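Robot arm on the prep bench, how has it gone at your place?

Posted in: Lab Work and Technicians

benchrat_78
We're getting an arm in September for sample prep. I work in a small testing lab, seeds and feed mostly, and the job it's meant to take over is filling vials. At the moment four of us share that between us. Management say no jobs are going. I'd like to hear from people who have had one in for a while about what changed day to day. Not interested in sales talk, we've had plenty of that.

Tirari
We've had one since last year. The first couple of months were slower than doing it by hand. Everything has to be in the same place every time, and none of us worked like that. I had my rack on the left, the person on the next shift had hers at the back. Now there's one layout and you stick to it.
The filling itself is fine now. What I do instead is load, check and clear up. My wrists are better for it. I was getting pain from the capping and that's gone.

ovenglove
Did your pay change?

Tirari
No. Same grade, same money. They called it a change of duties.

ovenglove
That's what I'd be asking about, benchrat. Ours was called a change of duties as well, and then when two people left they weren't replaced. So no jobs went, on paper. There are just fewer of us and the same amount of work to check. Get it in writing what happens to vacancies.

Ehsan Siddiqui
I look after the arm at our site so take this with that in mind. I was a technician on the bench for 9 years before that and got the job when the arm came in, with a week of training and a lot of reading the manual at home.
The arm is not the hard part. The small stuff is. Funnels that sit a bit crooked, vials that tip, glass rods that roll off. We went over to cork rings for the vials and put black matting down over the bench top. I took one on Friday afternoon so you can see the sort of layout I mean.

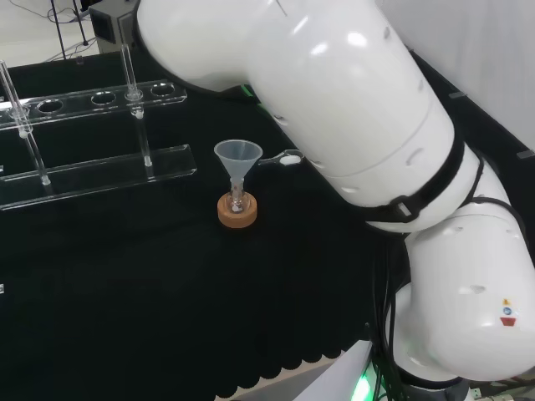 Vial and funnel in the cork ring, rod rack to the left, arm on the right.

Ehsan Siddiqui
As for staffing, we had five on prep and we still have five, but one of those is me and I don't do prep any more. So ovenglove has a point.

Shirima
What sort of numbers are you getting through? We were told up to 1175 vials a week and I don't believe it.

Ehsan Siddiqui
Best week we've had was 1167, and that was all one material with no changeovers. A normal week is well below that. Every time you change material somebody has to clean down and swap the funnels. If your work is mixed, don't plan on the best week.

Shirima
Thanks. Our manager has built the rota on the top figure.

Tirari
So did ours. They had to redo it.

oldhand_k
I'll be the one to disagree. I've done this work since before we had electronic balances on every bench, and I think you lose something. When I fill a vial I look at what's going in. I've spotted mould, bits of husk, once a piece of wire. If the arm is doing it you've got someone looking at a screen or at a finished rack. By then it's in the vial and it's gone off for testing.

Tirari
We check every vial before the cap goes on. I'd say I look at them more carefully now because looking is the whole job.

oldhand_k
On a Monday morning maybe. Do it for six hours and tell me you're still looking.

Tirari
We swap every hour and a half. You're right that you couldn't do it all day.

benchrat_78
Is the swapping something you asked for or did it come with the thing?

Tirari
We asked. The first plan had one person on checking for the full shift. She said after three days that she was missing things, and they changed it. I'd raise it before yours goes in, it's easier than after.

Siltov
Different kind of place, we do pigments, but the same story. The bit I'd add is noise and company. Prep used to be two people at a bench talking. Now it's one person and the arm, and the other one is in the next room on paperwork. Some like it. I don't much. We did get them to move the paperwork desk so it's within earshot, and that helped more than I thought it would.

ovenglove
Nobody puts that in the business case.

Sesum
Who fixes yours when it stops? Ours goes into a fault if a vial isn't where it expects and we're not allowed to clear it ourselves. We have to ring someone and wait. Meanwhile you get asked why you're standing about.

Ehsan Siddiqui
Simple faults, whoever is on shift can clear. I wrote a one-page sheet for it and everyone signed off on it. Anything with the joints or the base, they call me, and if I'm off they go back to filling by hand. I'd push for the same. If only one outside person can restart it you'll spend a lot of time waiting.

oldhand_k
Going back to filling by hand only works while there are still people who can do it.

Ehsan Siddiqui
Agreed. We do one morning a month by hand so the newer ones get the practice. It was hard to get that agreed and it's the first thing to get cancelled when we're busy.

benchrat_78
This is all useful. I've got a list for the meeting now: vacancies, swapping on checks, who clears faults, and the monthly morning by hand. I'll ask about the cork rings too, ours are in a plastic block and they wobble.

Sesum
Ask about training hours as well. Ours was done in our lunch break.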